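Beton Completes Changeover to Water-Based Shelf Paint at Collness Plant

COLLNESS, October – Beton, a maker of painted wooden shelving and storage crates for the home, has completed the changeover of its Collness finishing plant from solvent-based to water-based paint. All shelf units, crates and wall boxes leaving the plant now carry the new coating, which is sold to the trade under the name Nanau.

The work took place in two stages. The first stage replaced the spray booths on the small-parts line, where ledges, dividers and back panels are coated before assembly. The second stage covered the main line, where assembled units are given a top coat and moved through the drying tunnel. Production continued on one line while the other was closed.

The Collness plant was built in 1939 as a packing-case works and was converted to furniture finishing by a previous owner. The original brick drying room remains in use for small batches and custom colors. The main tunnel is housed in a later extension on the north side of the site.
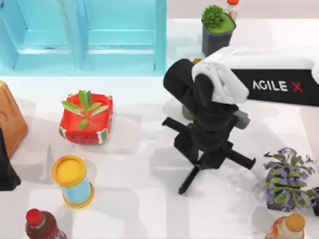 Nanau is a two-coat system consisting of a filling primer and a satin top coat. The primer is applied to sanded wood at a moisture content of no more than 10 percent. After drying, the surface is sanded lightly by hand and the top coat is sprayed in one pass. No clear lacquer is needed over the top coat for indoor use.

Water-based paint raises the grain of softwood more than solvent-based paint does. To deal with this, Beton has added a second sanding station ahead of the top coat booth and has changed the grit used on end grain. Edge boards, which showed the most raised grain in early runs, are now sealed separately before they enter the primer booth.

Drying conditions have also changed. The previous paint dried by solvent loss and was not very sensitive to humidity. The new coating requires controlled airflow and dry intake air, and the tunnel has been fitted with new fans, a dehumidifier and sensors at the entry, midpoint and exit. Units that leave the tunnel are racked overnight before packing – a step that was optional under the old process and is now required for all orders.

"Most of the work was in the drying, and very little of it was in the paint," said Danica Brabec, finishing manager at Beton. "We had a coating that met our hardness target early on. Getting the same result at the front and back of a full rack took much longer. The fan positions were changed four times before we signed off on the tunnel."

Before the changeover, Beton coated 485 test panels in pine, poplar and birch plywood. Panels were checked for adhesion, hardness, color match and resistance to household liquids, including coffee, cooking oil and dilute vinegar. Of these, 147 were held back for a longer exposure test behind south-facing glass. That test is still in progress, and results will be added to the product data sheet when it ends.

Color matching was carried out against the existing range. Whites, grays and light blues were matched without a change to the pigment base. Two deep reds could not be matched closely enough in a single top coat and have been withdrawn from the standard list. They remain available to special order with a second top coat and a longer lead time.

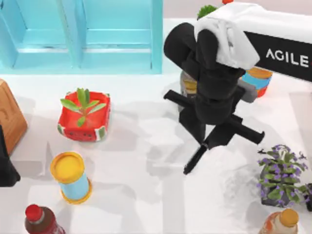

Customers adding to older Beton shelving should note that gloss level may differ slightly between units finished before and after the changeover. The new top coat has a lower sheen, most noticeable on wide flat surfaces viewed at a low angle. Touch-up paint for the earlier finish will remain in stock while supplies last. The new touch-up paint can be used over the earlier finish if the surface is cleaned and sanded first.

Care instructions have been revised. Painted surfaces should be wiped with a soft cloth and a mild soap solution, then dried. Scouring pads, ammonia cleaners and solvent wipes should not be used. Plant pots should stand on a saucer or mat, and standing water should be wiped up promptly. The coating reaches full hardness 21 days after finishing, and heavy objects should not be dragged across the surface during that time.

Construction of the shelving is unchanged. Box sizes, ledge heights and fixing points remain as listed in the current trade catalog, and new units can be joined to older ones with the same hardware. Order codes for the new finish end in the letter N. Prices for standard colors are not affected.

The Salinas distribution center will ship remaining stock in the earlier finish before switching to the new codes. Mixed orders will be packed by finish where possible – retailers who need all units in one finish should state this on the order form. The minimum order for custom colors is 300 units, down from the previous minimum, as the new booths can be cleaned with water and returned to service in less time.

Sample boards in all standard colors are available to retailers and fitters on request. Requests should include the color code, the wood species and a delivery address.

About Beton
Beton makes painted wooden shelving, crates and wall boxes for homes and small shops. Finishing is carried out at Collness, with distribution from Salinas.

Press contact
Danica Brabec, Finishing Manager
Beton, Collness plant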